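4.2 O kit Brakby na tarefa de dobrar panos

Confesso que cheguei a esta parte da avaliação meio desconfiado. O kit Brakby, da Mosero, é vendido como pacote para manipulação de tecidos com dois braços, e eu e a Viorica Nedelcu já tínhamos apanhado bastante com tecido na seção anterior (a das toalhas, que prefiro nem reler!). Pano não tem forma fixa, escorrega, faz prega onde quer. Reservamos 54 tentativas para o kit, todas com tecidos grandes e claros, e deixamos a câmera de punho gravando junto com a fixa.

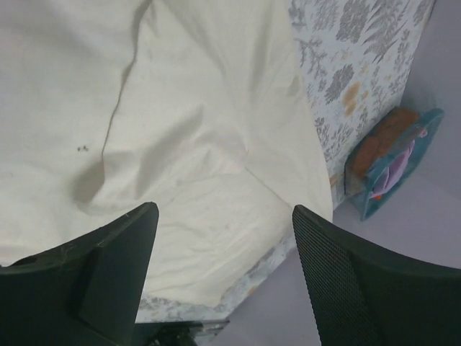 O que mais pesa na nota, para mim, é a chegada ao tecido. O manual sugere entrar de lado e fechar devagar, e nós seguimos isso quase sempre; o Refugio Medrano queria entrar por cima, e acabamos incluindo seis tentativas do jeito dele, que estão separadas na Tabela 3. Limitamos cada tentativa a 60 segundos, contados a partir do primeiro movimento de qualquer um dos braços. Passou disso, conta como falha, mesmo que a dobra esteja quase pronta (doeu algumas vezes).

Figura 4. Os dois braços do kit e o pano creme sobre a mesa estampada, com uma ponta virada no canto superior esquerdo.

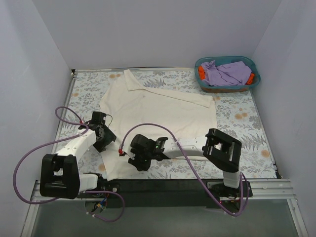 Quanto ao software, gostei bem mais do que esperava. A calibração entre os braços leva quase 900 segundos na primeira vez, o que é chato, mas depois fica salva e a gente esquece que ela existe. O editor de trajetórias é simples, dá para corrigir um ponto sem regravar tudo, e a exportação dos registros funcionou sem nenhum ajuste nosso. Já a documentação em português tem trechos bem confusos, principalmente no capítulo sobre limites de força, e tivemos que recorrer à versão em inglês. Os critérios de pontuação da dobra são os mesmos da seção 3.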